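Simulated gripper and real gripper don't agree about "open" – is it my setup or theirs?

Posted in: Workshop and Machines > Robots at home and in small firms

Levente Deák
Posted Thursday, October 26, 2023

I look after one two-armed robot for a small firm, Jakine. White body, two arms, plain parallel grippers with two fingers. In August we were talked into a simulated copy of it from a supplier called Drerkon, the idea being that I could try changes to the setup in a made-up living room before touching the real thing. I had my doubts then and I have more now.

The trouble is the gripper opening. On the real arm I set it in the controller as a plain number. Fully shut is 0 and fully open is 406 on our scale. In the simulated one the same 406 is accepted without complaint, but if I send 300 to both, the real fingers stop noticeably narrower than the simulated ones. Drerkon say the model is "matched to the machine". I say nobody there has put a ruler across the fingers.

What I have tried so far:

Restarted the simulator, which I was told to do three times by their support.
Loaded the settings file from the real controller into the simulated one. No difference.
Homed both grippers first. The real one clicks and settles. The simulated one just appears at open.
Swapped the left and right wrist settings over in case they had been crossed. They hadn't.

I have put up four views from the simulated room, two looking over a gripper from behind and two from the robot's body with the room in front of it. All are renders.
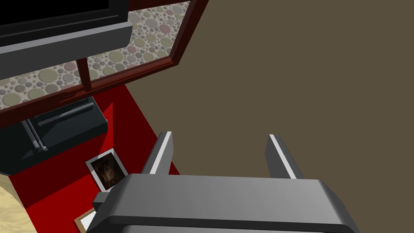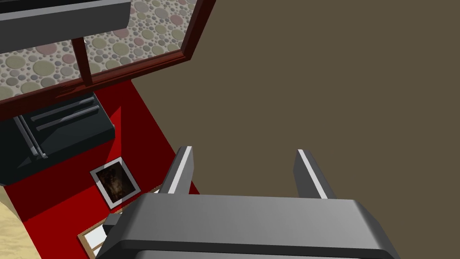
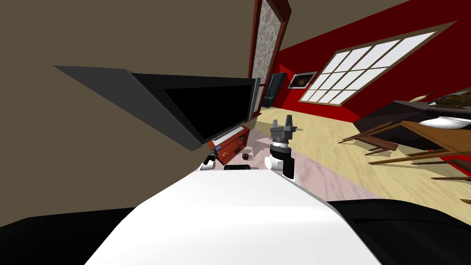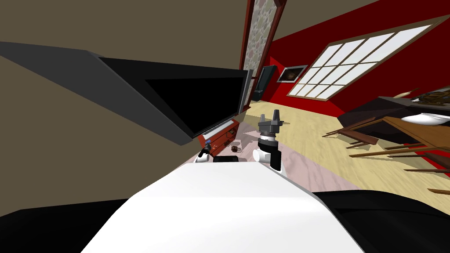 So before I spend another week on this, I'd like to know whether other people trust the opening figure at all in a simulated copy, or whether you measure it yourselves. I would also like to know if there's a sane order for doing the checks. The Drerkon manual has a chapter called Commissioning that tells you to "confirm correspondence" and then moves on to lighting.

One more thing, in case it matters. The body camera view in the simulator leans over a good deal. I have left the camera mounting angle at whatever it came with. Could a wrong angle there have anything to do with the fingers? Support hinted that it could, and I don't believe them, but I have been wrong before.

Please don't tell me to buy the newer version. I have had that answer from two people already and neither of them could say what had changed.

Belen
Posted the same evening

Camera angle first, as it's the easy one. No. A camera mounting angle changes what you see and where the software thinks objects are. It has no say in how far the fingers travel when you send the gripper a number directly. If you were asking the arm to find something and close on it, then yes, a bad angle would send the hand to the wrong place, but the opening would still be the opening. Support are fobbing you off. Do check the angle against the bracket on the real robot at some point, though, as a separate job.

As for the gripper, I'd bet on the scale. Plenty of controllers count motor travel, and the fingers don't move evenly with it if there's a linkage in between. Whoever built the simulated copy may have taken fully shut and fully open and drawn a straight line between them. Both ends match, so it passes a quick check, and everything in the middle is off. That fits what you describe: 406 looks fine and 300 doesn't.

You can prove or disprove it in an afternoon:

Take the pads off the real fingers if they come off, and wipe the inside faces.
Home the gripper. Send 0 and check that the faces meet along their whole length.
Open it in steps of 50, and measure between the faces at each step with callipers. Measure near the tips and always at the same spot.
Do it again on the way back down. If the two sets differ, you have slack in the drive, and that wants fixing before you compare it with anything.
Read the finger positions out of the simulator at the same steps. Use the joint read-out. Don't try to judge it off a render, where the view is at a slant and one finger is nearer than the other.

Plot the two on the same sheet. A bow in the real line and a straight simulated one means it's the scale, and you can put a lookup table in front of the simulated gripper and stop arguing with Drerkon. If both lines are straight but at different slopes, somebody has typed in the wrong finger stroke.

I don't trust any supplied opening figure, by the way, simulated or not. I measure after every finger change.

Fülöp
Posted the next day

Had the same thing on ours and reinstalled everything, seemed better after. Might be worth a go. Are you on the newer version?

Botond Deák
Posted the next day

Levente, you changed the fingers on the right hand in the summer. Did you ever put the new length into the real controller? I remember the packet sitting on the bench with the figures on it, and I don't remember you typing anything in.

If you didn't, then Drerkon may have matched their model to the old fingers quite properly, and the odd one out is our machine. I'm no fonder of them than you are, but I would measure the left hand as well before writing to them again. If the left agrees with the simulator and the right doesn't, you have your answer – and it's a cheap one.

Belen's list looks right to me apart from the pads. Ours are glued, so leave them on and write the thickness down. The callipers are in the top drawer, 6 inch ones, and the battery is flat.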